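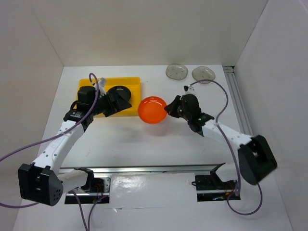 Temps de lecture : 5 min

Figure 2. Plateau jaune rectangulaire et bol orange sur le plan de travail blanc.

3.2 Contenants et surface de pose

Les contenants ont été choisis pour leur contraste avec le fond. Le plateau et le bol de la figure 2 se détachent nettement du sol mat, et les ombres au pied des parois restent faibles. Un premier essai, mené en février sur un établi Treston gris, donnait des contours moins lisibles pour les annotateurs.

Le corpus Brindumeck comprend 1 905 vues de rangement, dont 445 avec un plateau et 214 avec un bol seul. Les autres portent sur des boîtes et des couverts. Chaque vue a été annotée selon cinq catégories : contenant ouvert, contenant fermé, ustensile, aliment factice, surface libre. Un bol posé dans un plateau reçoit deux étiquettes.

Les désaccords entre annotateurs concernent surtout la limite entre bol et assiette creuse. Nous avons retenu l'usage du catalogue Presa, qui sépare les deux selon la hauteur du bord. Les vues litigieuses sont conservées dans une liste à part.

Partages : 5 | Commentaires : 0

Articles liés
- Pascual : un lexique des contenants de cuisine
- Couleur du fond et lisibilité des contours
- Annoter le rangement : guide Brindumeck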